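Re: [walks] Town surfaces and tired feet
Date: March 26, 2021
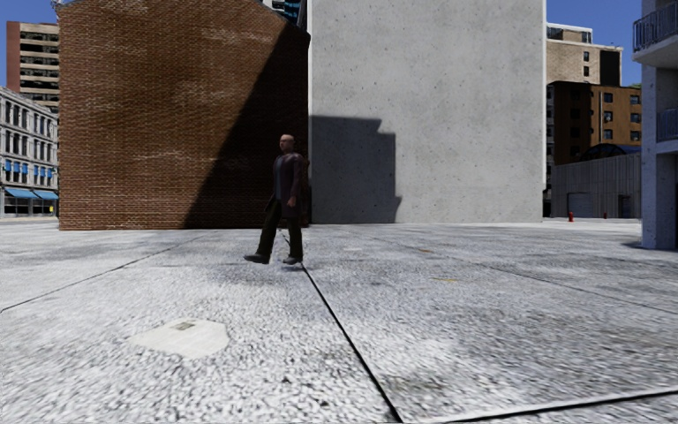 Dear list,

I thank everybody who answered my question on walking in towns. I read all the replies twice, and I want to come back to one of them, because it touches the thing I still don't understand well.

> I would not worry about the distance. Six or seven miles in a
> town is fine if you do it on trails on the other days. What hurts
> people is the paving. It is flat and hard and every step is the
> same step. My advice is to cross the big squares by the shortest
> line and then look for a park, even if it makes the route longer.
> Also, do not buy new shoes before you have tried new socks.

I agree with the part about the same step. When I lived in Grestska, I walked to work each day over old stones, and my feet were never tired, only my ankles. Now I live in Tindall and the way to the station is all smooth slabs. After 2000 steps I feel the left heel, and after that I feel it until evening.

But I am not sure about the parks. Our park in Tindall has asphalt paths, and I can't find that they are softer than the slabs. Maybe the grass beside them is better, but in March it is mud, and I must arrive at the office with clean shoes. Does anyone have experience with gravel? There is a gravel path along the canal, it would add almost 4 minutes in each direction. This I can accept.

About the socks: I did try. I bought 3 pairs of the thick wool kind, and they are too warm for me already now. I keep them for October. With the thin ones I feel no difference at all. So I believe the shoes are guilty after all, they have a very thin sole and I have worn them for two winters.

One more thing, for the people who asked about the spring walk from Granutmont to Tarmont. I have looked at the route again on the map. The first half goes on the forest road and is easy. Then comes the long part through the new district of Tarmont, and there it is only pavement until the finish. If we turn at the water tower and go behind the school, we can stay on the earth path longer. On the map this path looks continuous, but I have not walked it myself — if somebody lives near, please tell us if there is a fence.

The highest point of the route is 2200 feet, so take a jacket also when it is warm in the valley. The bus back to Granutmont leaves from the market side and not from the station. I made this mistake last time and had to wait for the next one.

I will write again when I have tried the gravel for two weeks.

With kind regards from Tindall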